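Home Questions Topics Unanswered Tags Sign in

How do you store baseball caps so the fronts don't cave in?

I've ended up with a lot of faded cotton caps, the soft kind with no stiff panel in the front. They live on a closet shelf in our place in Pladell and every time I pull one out it looks like somebody sat on it. The brims are going wavy too. I tried hooks on the back of the door and now a couple of them have a little nipple at the crown where the hook was. Is a bin okay or does that make it worse? I don't want to buy one of those tall rack things, the closet is 87 cm wide inside and my husband's coats already have most of it.

Also, should I wash them before I put them away for the winter? It's October and I'm already behind.

Asked by Bernice Addo
1196 views

3 answers, sorted by votes

A bin is great for these! I switched from hooks two years ago and I would never go back. Soft caps love being nested, so you put one inside the next with all the brims going the same direction, and the bottom one holds up the rest. Stuff the very first one with a rolled T-shirt or tissue paper (not newspaper, the ink comes off on pale fabric, ask me how I know). Then lay the whole row on its side in a shallow bin. Shallow is the important part. In a deep one you start piling things on top and you're right back where you are now.

Before I nest anything I put the caps out on a table and look at them one at a time, because once they're stacked you forget what you own. I do it by color. Mine run heavily to gray-green, which my kids think is hilarious, but they fade at different speeds and it's nice to see which ones still have some life in them.
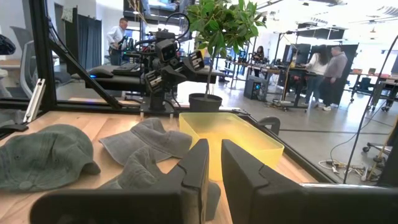
Omolara Ajayi
Topic helper, Closets & Laundry

Three caps in washed-out gray-green and gray-blue shades, and a yellow plastic bin next to them. I like a see-through bin, even a tinted one, so I can tell from the hallway whether it's the caps or the gloves. Yellow is especially cheerful on a dark shelf!

For the wavy brims: dampen the brim only, curve it around a coffee can or a big mug, put two rubber bands around it and leave it overnight. If it's an older cap, check first that the brim isn't cardboard. You can usually feel it, cardboard has a papery click when you flex it. Those shouldn't get wet at all.

And yes, wash them first. Sweat you can't see in October is a yellow band in April. Cool water in the sink, a squirt of dish soap, a soft toothbrush along the inside band, rinse until it runs clear. Dry them over an upside-down bowl. Give them a full day more than you think they need before they go in the bin, especially if it has a lid.

The little point from the hook will steam out. Hold it over the kettle for a few seconds (watch your fingers) and press it flat over your fist.

582 people found this helpful

---

Ibrahim Okeke
Member

dishwasher top rack. been doing it for years, no problems

Comment from Omolara Ajayi: I'd be careful with that one for faded cotton, some dishwasher detergents have bleach in them.

Comment from Ibrahim Okeke: mine are already faded lol

---

Roel Meijer
Member

Agree with the nesting. One addition: measure the brim before you buy the bin. I bought a set of three at the hardware store in Venwood and every cap had to go in at an angle, so I was bending the brims to get them to fit. Now I take a cap along to the store and try it. Slightly silly at the register but it works really well.

If your closet is 87 cm you could get two bins side by side on the top shelf, depending on the model. I keep summer caps in one and wool ones in the other, with a piece of cedar in the wool one.

Comment from Bernice Addo: Taking a cap to the store, love it. The coffee can is on the counter right now with my green one on it!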